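Why Is It Cold in There? A Look Inside the Refrigerator

Go and put your hand flat on the outside of your refrigerator door. It probably feels like the rest of the kitchen, doesn't it? Now open the door for a second and put your hand inside. Brrr! Only a few inches of door stand between the warm side and the cold side, and the milk has been sitting in there all night, perfectly happy.

So where does the cold come from? You might think the refrigerator makes cold the way an oven makes heat, but it does something a bit stranger. It takes the heat that is already inside and carries it outside.

How the heat gets out

Think about climbing out of a swimming pool on a breezy day. You shiver, even if the sun is shining. The water on your skin is drying up, and as it dries it takes some of your heat along with it. A refrigerator uses the same trick. Thin pipes run through its walls, and inside the pipes there is a special liquid that turns into gas very easily. When it turns into gas, it soaks up heat from the air around your food. Then a pump (that's the hum you hear at night, when the house is quiet) squeezes the gas and pushes it along to the back or the bottom of the refrigerator, where it gives the heat away to the kitchen. The gas turns back into liquid, and around it goes again.

If you can reach the side or the back of yours without moving anything, feel whether it is a little warm. Ask a grown-up first, please.

What was it like before?

Long ago, families kept food in an icebox, a wooden cupboard with a big block of ice inside. The ice came on a wagon, and it dripped all day into a pan that somebody had to remember to empty. If they forgot - well, you can imagine the kitchen floor.

Why do we bother keeping food cold?

Food goes bad mostly because of bacteria and molds, which are living things much too small to see. They like to be warm. In the cold they grow very slowly, so your leftovers stay good for 3 days or so instead of a few hours. Cold doesn't stop them completely, though, and that's why even a refrigerator can grow a fuzzy green strawberry if you leave it long enough.

A place for everything

Not every part of a refrigerator is the same. In many of them the door is the warmest spot, as it swings out into the kitchen every time somebody wants a snack. Shelves are good for things you want to see and grab, like jars and leftovers. And the bin near the bottom is for vegetables, which are fussy. They are full of water, and dry air makes them go limp, so the bin shuts them in with damper air of their own.
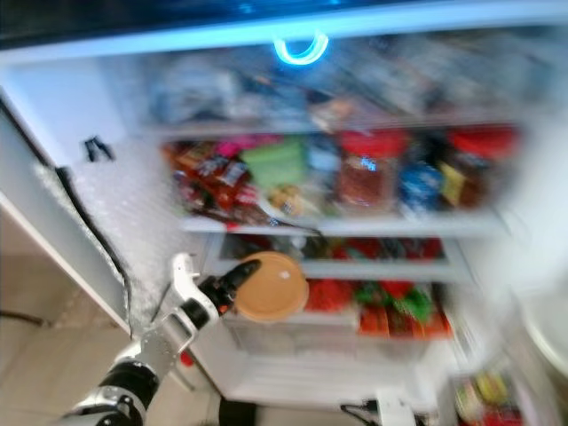

The jars with red lids have a shelf to share with bags and packets, and the leafy greens are lower down in the clear bin, with red vegetables beside them.

Try it yourself

Take two lettuce leaves. Put one in the vegetable bin and lay the other on a plate on an open shelf. Look at them again after 6 hours, and once more the next morning. Which one is still crisp? Draw them both, and don't forget to close the door while you draw!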